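A simulated kitchen needs a maintenance roster

Most teams I know would never leave a physical robot cell without a service sheet. Somebody checks the cables, somebody wipes the lenses, and the sheet gets initialled. The simulated cell gets none of that. It was set up once, it loads every morning, and people assume it stays the way they left it.

I look after the kitchen cell at Ratosero, and most of my week goes into renders like these.

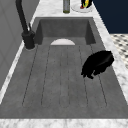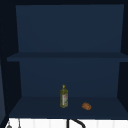 The sink and the shelving, rendered in simulation. 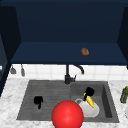
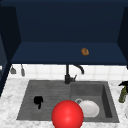

My view is that a simulated cell drifts as much as a real one. An object gets a new mesh and its weight stays at the old value. A shelf moves a little to suit one task and nobody moves it back. Last September we ran 500 resets overnight and 475 came up clean. The other 25 had something sunk into a surface or lying on the floor, and the training job used them anyway.

Edvin Rustad found the fault. Two people had edited the same sink file, and the collision shape no longer matched the grooves. It took him 2 days to find and a few minutes to repair.

Since then we keep a sheet. Before any long run, 100 resets with the physics on and no policy. Every object that should be resting has to be resting. Then we check the hand marker against the hand position in the log, and open each camera view and look at it with our own eyes. Rosaura Alvarado does it one month, I do the next.

Tomás Calado, who runs the hardware side at our Eltbridge site, thinks this is too much ceremony for something you can reload from a file. I understand the point. You can't reload a bent bracket. But a bent bracket usually gets noticed, and a wrong friction value can sit there for months while everyone blames the learning code.

The cost is most of a morning. I would sooner pay that than rerun a week of training, and I would like to see the job written into somebody's duties — with hours against it — the same as greasing a joint. At present ours is done out of goodwill, and when Rosaura is on leave it gets skipped.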